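Workshop notebook, Edstead shed
Thursday, started writing this up at 4.15 with a cuppa

Right, the dye pots. I've been putting off this entry because the last batch of wool came out such a dog's breakfast, but today's was a good one so I'm happy to own up to both.

The plan was the same as last time: eucalyptus bark from the two big trees behind the Bratell road gate, simmered, strained, then wool in. Last time I threw in whatever bark was lying on the ground, old and new, and got a flat sort of porridge colour with darker streaks where the skeins had been tied too tight. (I know, I know. I wrote LOOSE TIES on the inside cover of this very notebook in October and then ignored it.)

So this time I weighed everything properly. Dry wool came to 1,165 grams on the kitchen scales, which is more than the big pot really likes, so I split it across both pots and topped them up from the rainwater tank. Bark went in the night before to soak, and by this morning the water already looked like strong tea. Lovely smell too, a bit like cough lollies.

Alum was the Kernico stuff from the blue tub. There's enough left for one more batch this size, maybe a bit over, so whoever's next at the shop please grab another one. Mordanted the lot yesterday and left it to cool in the pot overnight with the lid on – I'm sold on the overnight cool, the wool feels much softer than when I've hauled it out early and burnt my fingers for nothing.
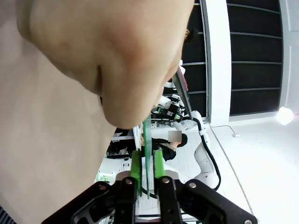

Pot one went up to a simmer and sat there for 3 hours. Pot two had the same bark and the same wool, only I gave it 4 hours and added a rusty bolt in a stocking for the last 40 minutes. I wasn't expecting much from the bolt, but the colour dropped from a warm tan to a proper slatey brown while I was standing there stirring! Had to ring the bell and make everyone come and look.

Pot one is the prettier of the two, I reckon. Sort of a gingery gold, nice and even, no tie marks at all. I dunked one little skein back in for an extra half hour to see if it would go deeper and I can't tell it from the others, so don't bother.

A few things to fix. The strainer is stuffed, the mesh has come away on one side and I was picking bits of bark out of wet wool for ages. The second gas ring runs hotter than the first even with both knobs in the same spot, so keep an eye on it. And the labels went runny again. Pencil on the Tyvek strips, please, no texta.

Everything is on the line under the back verandah now, pot one at the tap end. I've snipped a sample from each and pegged one half in the window and put the other half in the drawer, so we can check the fading in a month.

Next go I want to try the Mahuika fleece, the grey one, and see what the gold does over a darker base. Might hold back the bolt. Leftover bath is in the lidded buckets by the door if anyone wants it for cotton.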